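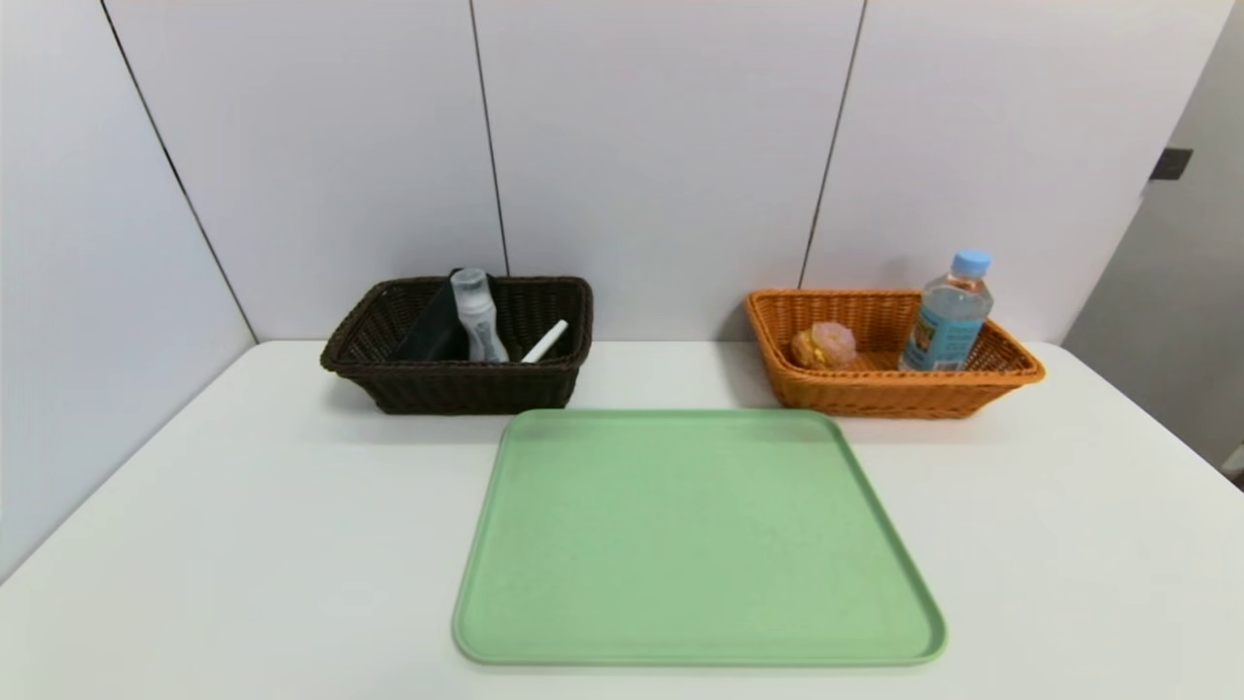 Wanted: a part-time helper for my little mail-order soap and bath shop

Posted 13 Mar 2020

Hi there! I run Tuvum, a very small shop that sells handmade soap, bath salts and a hand balm called Kiss that people seem to order by the armful. I've been doing everything myself (the making, the packing, the emails, the labels that never want to come off the roll) and I've reached the point where I need another pair of hands. If you like quiet, careful work and don't mind smelling of lavender on the bus home, please keep reading.

The job is 2 mornings a week to start with, four hours each time. You'd be working with me in the workshop in Brarkness, up one flight of stairs over the old print shop. Street parking is free before noon, and the bus stops at the corner.

What you'd be doing

Mostly packing orders. Every order gets a slip, and you pick the items off the shelf, check them against the slip, wrap the bars in paper and get the box taped and labeled before the mail pickup. I have 58 different products right now, which sounds like a lot, but a good many are the same soap in another scent and you'll know your way around pretty fast. You'd also be cutting and trimming bars once they've cured, filling jars, and keeping the shelves in order so I can find the oatmeal soap without moving everything else first.

On slow mornings I'd love help with customer emails. People write in to ask if a soap is okay for their skin, or when the cedar one is coming back (October, and yes, I'm sorry, it's every year) and they deserve a kind answer. I have notes for the common questions, so you won't be making it up as you go. 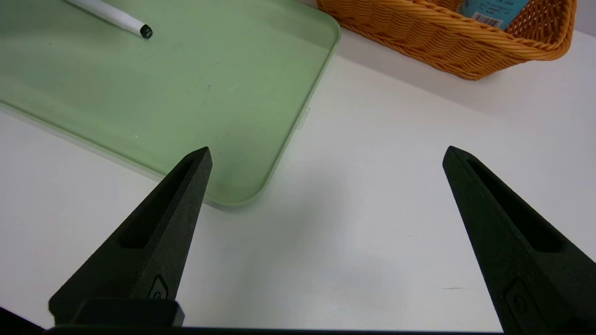
You won't be handling lye. I do all the soap making on my own, on days when I'm the only one in, and that isn't going to change.

Who I'm looking for

I don't need a résumé full of shop experience. My last helper came from a bakery and was wonderful at it! What matters to me is that you can read a slip twice when you're tired, that you're happy being on your feet for a few hours, and that you tell me when something goes wrong. I drop jars too. You should be able to lift a 30-bar box without trouble, and if strong scents give you headaches this really isn't the place for you — I'd feel awful.

A bit of computer comfort helps. Orders and stock both live in a program called Clelteo, and it's simple enough once you've clicked around in it for a morning. I'll sit with you for that part.

Pay and the rest

I pay $73 a morning, every second week, by bank transfer. The first 4 weeks are a paid trial, so we can both see if it suits us. After that I'd like to add a third morning if orders keep coming in the way they have. You get soap at cost, plus all the ugly ends you can carry. Coffee and tea are on me. There's a radio, and we can take turns with it.

How to apply

Send me a short email through the contact page with "Packing" in the subject line. Tell me a little about yourself, which mornings you're free, and any job you've had (paid or not) where you had to get small details right. Please don't attach a formal cover letter, a few friendly lines will do. I answer everyone, though it can take me a few days when it's busy — if you haven't heard back after a week, give me a nudge.

If we both like the sound of it, you'll come by for a chat and pack a couple of orders with me. I'll pay you for that time as well.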